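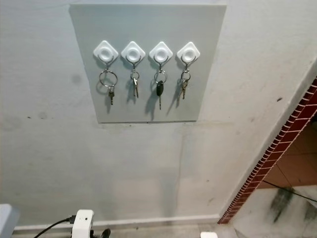 Berrada Reading Room: opening checklist for author evenings
Filled in by Nouhaila Fawzy, Monday, doors at 6:30 pm

Before anything else, thank you to everyone who stayed late after the last reading. I've kept my comments under each item, and I know they go on a bit, but whoever opens up next time will be glad of them!

1. Front door and ramp
OK. The door swings freely and the ramp is clear. The mat at the top has started to curl at one corner, so I've taped it down for tonight – please look at it again before the poetry evening.

2. Rear exit
OK. Opens with one push from inside. Someone had left two boxes of the Staltent anthology in the passage (lovely book, wrong place), and I've moved them under the signing table.

3. Seating
Needs attention. We are set for 68 and the center aisle is fine, but the last row had crept back toward the radiator. I pulled it forward. One folding chair has a loose hinge and is in the office with a note on it. Please don't bring it back out, even if we're full.

4. Bookcases
Needs attention. Novels and short stories are solid against the wall. The tall case with the literary magazines rocks when you take something from the top shelf, and Younes Benkirane is bringing a longer bracket. Until then I've moved the bound volumes of Usenance down to the bottom, where they do some good as ballast.

5. Stage, lamp and microphone
OK. Cable taped along its full length. The reading lamp gets warm, so keep the author's pages well away from the shade. Our guest is reading from Sutel, her second novel, and likes to walk while she reads, so I've left the front of the platform bare.

6. Extinguisher and first aid box
Extinguisher OK, needle in the green. First aid box is short of small bandages – paper cuts, every time.

7. Tea table
OK. Urn on the back counter, lid locked, cord behind.

Still open: items 3, 4 and 6. Younes to sign off on the bracket.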